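Skeltlow residents to be offered free well water checks

Households in and near Skeltlow that draw their drinking water from a private well or spring will be able to have it checked free of charge from June, the district council has confirmed.

The scheme covers 643 properties that are not connected to the mains supply. Most are farms and cottages on the higher ground between Skeltlow and Bukik, where the cost of extending the mains has been judged too high. Owners of these properties are responsible for the upkeep of their own supply, and until now have had to pay for any checks beyond the statutory minimum.

Letters will be sent to all registered addresses before the scheme opens. Residents who wish to take part should return the slip enclosed with the letter, after which a sampling officer will arrange a visit. Each visit is expected to take less than an hour, and an adult must be present to show the officer the kitchen tap and, where possible, the well head or tank.

Samples will be examined for bacteria, nitrate, lead and iron. Results will be posted to the householder, together with advice in plain language on any action needed. Where a supply is found to be unsafe, the council will telephone the household on the same day and provide bottled water while repairs are arranged.

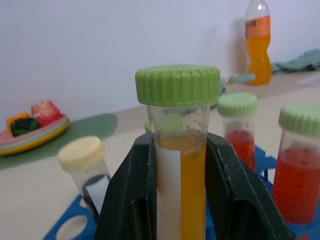
Capped specimen tubes, one holding an orange-yellow liquid.

Bilal Abou Jaoude, head of environmental health at the council, said that many owners had not had their water looked at for several years.

"A supply can taste and look perfectly good and still need attention," he said. "We would ask every household that receives a letter to reply, including those who have used the same spring for generations."

Grants of up to £300 will be available towards the cost of filters, new well covers and other small works. Applications must be made within 90 days of the date on the results letter - later requests will be considered only in cases of hardship. Tenants may apply with the written consent of their landlord.

The council will hold 2 drop-in sessions for residents who have questions about the scheme, one at Skeltlow Library and one at Bukik village hall. Both will run from 4pm to 7pm. Details will be included with the letter and displayed on parish noticeboards.

Holiday lets and other commercial premises are not included, and remain subject to the existing charges.

We use cookies to improve your experience of this website. Accept all | Manage settings

Contact us | Accessibility | Copyright Skeltlow District Council | Back to top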